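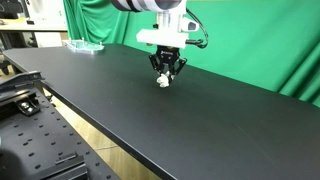 About Clivard

Clivard writes and checks operating rules for robot work cells. We are a small firm, and we started it because we had read too many safety binders that had clearly never been opened next to a machine. Most of our clients come to us with a binder already. Often the first thing we do is take pages out of it.

We don't sell robots, grippers, software or training badges. We don't take a commission from anyone who does. If you want a certificate for the lobby wall, plenty of companies will print you one.

What we do

A client sends us their rules for a cell. We read them, then we come and stand at the cell for at least one full shift and write down what people do. The two lists rarely match. A rule may say the work surface has to be clear before the arm moves, and then leave open what "clear" means when there is a fixture at the far end that stays there all week. A rule may give a speed limit for the arm and say nothing on what the gripper should do with a part if the power drops. Those gaps are where we spend our time.

After that we rewrite. Our limit is 35 rules per cell, and each one has to name who does it and how you would know it was done. "Operators should be aware of hazards" does not get past us. Neither does "as appropriate."

What we don't believe

We are doubtful of the phrase "best practice." Ask where a practice came from and you'll often hear that another site does it. Ask the other site and you may hear the same thing back.

We are also doubtful of "collaborative" as a safety argument. An arm that is sold as gentle can still be holding something sharp, or be mounted beside a hard edge at hand height. The assessment has to cover the whole job, held part included.

And we are not sure about our own record. In November we went back through 120 rules we had written for past clients and asked the people on the floor which ones they still followed. Some had been dropped within a month. We now go back to every site after 50 working days, at our own cost, and strike out what isn't being used or fix the reason why.

Standards

We work from the published standards and tell you which clause a rule rests on. If a rule rests on our opinion, it is marked as opinion - you are free to argue, and clients do. Our Pluvex checklist is the short form of all this. It is free, and it won't make your cell safe by itself.

Who we are

Sirkka Riihimäki founded the firm after years of line maintenance. She does most of the site visits.
Everett Doucet reads the standards and writes the drafts.
Iida Savolainen handles return visits and keeps the list of rules that failed.
Veikko Mäkelä looks after guarding, stops and wiring questions.

Working with us

Please don't tidy the cell before we arrive. Send the rules as they stand, old versions too, with the names of two people who work there every day. We will ask to talk to them without a manager present. If that is a problem, we are probably the wrong firm for you.

Page last reviewed 16 March 2022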